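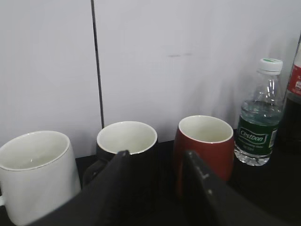 Bench, wall side. White, black and red, with the water to the right.

The procedure for closing a tea room did not exist, so Nellenent wrote one in the first week of May and gave it to the metrologist, on the grounds that she owned a label maker.

1. Survey

She began at 4 in the afternoon, when the corridor was quiet. The bench had a dark top and stood against white panelling. Prallari Calibration had occupied the floor for 20 years and in that time the bench had been levelled twice, once for a balance and once because a biscuit tin slid.

Three mugs were to be assessed. The form had a column for asset number, a column for condition, and a column headed Disposition, which took one of the following entries: retain, transfer, dispose. Mugs had never been issued asset numbers. She wrote N/A in the first column and carried on.

The white mug had a thin grey line at the rim. It was the largest of the three and had belonged to Nic Aodha, who ran the pressure lab until the winter and who held that tea volume should be specified and not left to the pourer. He had once determined the capacity of the white mug by weighing. The certificate was still in the drawer. It gave an uncertainty, a coverage factor and a room temperature, and it was signed.

Condition: serviceable. Disposition: she left it blank.

The black mug was Barmont's. Barmont took it to meetings and brought it back late. White inside, black outside. Condition: serviceable.

The red mug was her own.

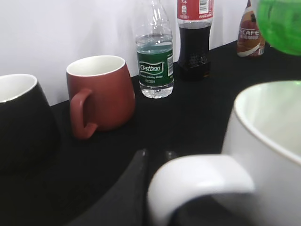 Red mug, handle toward the room. Cestbon behind.

2. Consumables

Bottled water was classed as a consumable and fell outside the form. She added a line for it anyway. The Cestbon was part full, the level just above the label, and she recorded it that way, with the dark green of the label noted under Remarks. Nellenent would strike the line out. He struck out most of her remarks, in pencil, with a ruler.

"You're still at it," said Nellenent from the doorway.

"I'm on consumables."

"There aren't any consumables."

"There's water."

He considered the water. He had his coat on and his keys in his hand.

"Elfriede," he said, "it's a tea room. Put it all in a box."

"Which box?"

He looked at the stack of flattened cartons by the door, which were of two sizes, and did not answer. After a while she heard the lift.

She went along to the green bottle next. Her reading glasses were in the other building, so she bent until her nose was nearly on it, which did not help. At that distance the print went to patches.
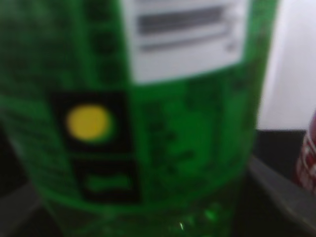
Green bottle, close range. Label not legible.

A yellow dot on a black square, a short green bar on another black patch below it. They put her in mind of the status lamps on the old chamber controller, where yellow had meant soak and green had meant ramp, or the reverse -- Nic Aodha had known and had not written it down. The chamber had gone to the Barmont side of the business in March on a pallet, with 74 kg of loose shelving.

She entered: Bottle, green, plastic, one. Contents not determined.

3. Disposition

It was past six when she came back to the blank. The transfer entry required a receiving department. Nic Aodha was no longer in one. He was 200 km up the coast with a boat, and had sent a single postcard, giving the depth of the harbour at low water.

She took the certificate out of the drawer and read it through again. Under Remarks he had typed: Handle excluded from measurement. She had checked the calculation herself at the time and found a rounding error in the last place, and he had thanked her and reissued it the same day.

She wrote: Transfer. In the space for the receiving department she wrote the name of the harbour. Then she initialled the line and went to look for newspaper.

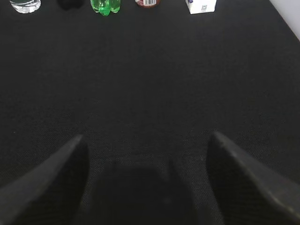 4. Clearance

The final section called for an inspection of the work surface. She turned on the second light and went over the near side with her palm, working from the left. The black had a fine grain to it that she had not noticed in all the years of putting things down there. No damage, she wrote. No residue. The row at the back she would pack in the morning, starting with the water, and the kettle could go last -- Barmont would want a cup before the van came.

She signed under Inspected By. There was a second box, Witnessed By, and she left it for Nellenent and his pencil.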